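Vovdale Document Storage: Frequently Asked Questions
Last updated 12/04/2024

What can I store with a standard account?
Paper records, bound volumes, rolled drawings, microfilm and magnetic tape. Photographic negatives are accepted only if they are on safety film. Nitrate film is refused at intake and returned at the account holder's expense.

How large is a standard carton?
The Flundus carton holds letter or legal folders and has a weight limit of 35 pounds. Cartons over the limit are split into two at intake and billed as two. You may use your own boxes for the first delivery, but they will be repacked if the lids do not close flat.

Do I need to list the contents?
Yes. Each carton needs a content line of up to 210 characters and a destruction date or the word PERMANENT. A carton with neither is held at intake for 9 business days and then returned.

Can the content line be changed later?
Yes, from the Inventory tab. Changes are logged and the earlier wording stays visible to account administrators.

What are the storage conditions?
General storage is kept between 60 and 72 degrees Fahrenheit at 30 to 50 percent relative humidity. Film and tape go to the cold room, which has a separate rate. Material leaving the cold room is held in a sealed bag overnight before release, so same-day retrieval does not apply to it.
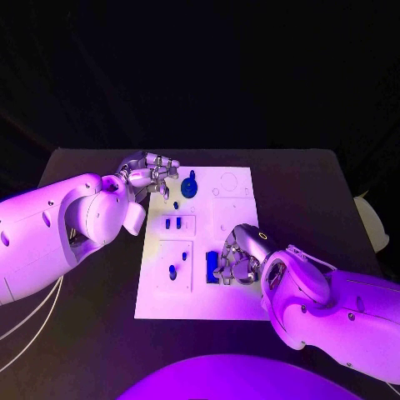 How do I request a carton?
Use the Retrieval form or call extension 1030. Requests received before 11 a.m. go out on the afternoon run. Later requests go out the next business day. Rush delivery is available inside the Trokow service area only.

Can I request a single folder?
Yes, if the carton was indexed to folder level at intake. If it was not, the whole carton is sent. Folder indexing can be added at any time for a one-time fee per carton.

Do you scan on request?
Yes. The default is 300 dpi, grayscale, searchable PDF. Color and 600 dpi are available. Bound volumes are scanned face up in a cradle and are never unbound without written approval.

How old can the material be?
There is no age limit. Records dated before 1925 are flagged for a condition check, and brittle or moldy items are reported to you before they are shelved. Mold is quarantined – cleaning is quoted separately.

Who can authorize destruction?
Two named people on the account, neither of whom may be the person who made the request. A certificate is issued after shredding. Reaching the destruction date does not trigger anything by itself; the carton stays on the shelf and is billed until approval arrives.

What happened to the Ferri portal?
It was closed to new logins in December. Existing inventories were moved to the current system with their original carton numbers. If a number is missing, send the old transmittal sheet to Arben Trajkovski in Records Intake.

Who handles billing questions?
Rosario Tedesco, Accounts. Include the account number and the invoice number – requests without both go back to the general queue.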